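**Bench notebook, disassembly cell 2, Asstead**
March 22, 2026

Good long session on the arm today, and I'm in a much better mood about the gripper than I was last time I wrote in here! Picking up from the last entry: the left finger had been drifting, never by much, but enough that it would meet a latch on one run and slide past it on the next. I'd blamed the calibration. Wrong. It was the linkage screws, plain and simple. Two of them turned under finger pressure once the gripper was off the wrist.

What I did, in order:

- Powered down, bled the air, took the gripper off and put it on the cloth.
- Took out every hex screw in both linkages, wiped them, fresh threadlocker (the blue one from the Hovetti kit, not the old tube in the drawer, which has gone stringy).
- Cleaned the pivots with a dry brush first and then the solvent wipe. Lots of grey fluff in there. Old PCs are filthy things.
- Refitted, paint-marked the heads, cycled the fingers open and shut for 98 cycles on the bench supply. No marks moved.
- Back on the wrist, cables clipped, camera bracket checked for play.

The cycle counter read 3201 when I started, so if these screws are letting go at that sort of number I'd like to check them a good deal sooner next time. I've put a line in the Steda maintenance sheet. Please fill it in if you take the gripper off for any reason, even a quick look.

Then back to the Dell tower. It's still my favourite test piece because the power supply sits right over part of the board and you have to be tidy about getting in beneath it. I drove the approach by hand on the pendant at the slowest jog speed.

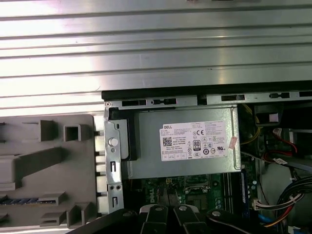
The thing that always worries me on this approach is the wiring on the right. The planner treats the case as a box with a hole in it and knows nothing at all about cables, so I've pulled the keep-out zone further in on that side and saved it as its own file. Please don't merge it with the general one yet! I want to try it on the slimmer cases first, and I suspect it will be far too greedy there.

Numbers for the approach file, so that I can find them again:

- Safe height above the bench plate: 445 mm
- Reach limit from the base, this fixture only: 655 mm
- Wrist turned so the fingers lead, camera looking along them

The reach limit is a pain. It used to be looser, back in October, before we moved the fixture nearer the Calado rack, and I do miss the extra room. Something to raise when we next shift the benches.

After that I moved on to the memory area, which is where the drift had been showing up worst. Slots are a lovely target for this. They're long and straight with a latch at each end, so a small angle error in the finger is easy to spot by eye on the wrist feed. I stopped short of the slots, held position, and compared the blade against the line of them.

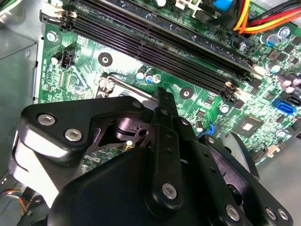 *Wrist camera, finger tip held just short of the memory slots.*

Very pleased with how the linkage feels now. I gave the finger a sideways push with a plastic spudger while it was holding, and the slop I could feel last time has gone. The gripper sounds different too, less of a tick on closing. I don't have a way to log that, so take it as an opinion.

Still to do:

- Repeat the hold at the other end of the slots and write down the offset.
- Order spare hex screws, we're on the last bag.
- Redo the hand-eye calibration anyway. It probably wasn't at fault, but the gripper has been off and on again since.
- Find out why the pendant drops its jog speed setting after a restart. It went back to the default on me twice.

Threadlocker needs to be left overnight, so no prying and no load on the fingers until tomorrow. There's a tag on the pendant saying the same.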